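Schreibtisch richtig reinigen – Anleitung für weiße Platten

Eine weiße Tischplatte zeigt jeden Fleck. Mit wenig Aufwand bleibt sie lange schön. Füllen Sie 500 ml lauwarmes Wasser in eine Schüssel und geben Sie einen Tropfen Spülmittel dazu. Das Tuch gut auswringen, dann in geraden Bahnen wischen.

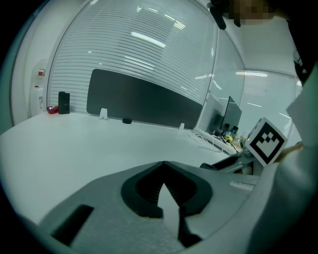 Wie oft soll man die Platte wischen?
Einmal pro Woche genügt, im August bei offenem Fenster auch zweimal.

Kugelschreiber entferne ich mit etwas Alkohol auf einem Wattepad – bitte zuerst an einer kleinen Stelle unter dem Tisch probieren. Danach mit klarem Wasser nachwischen.
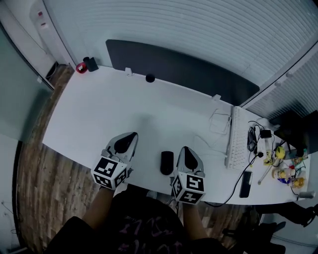

Welches Tuch ist geeignet?
Ein weiches Mikrofasertuch, gewaschen ohne Weichspüler.

Zum Schluss die Kanten trocken reiben.

Karim Benkirane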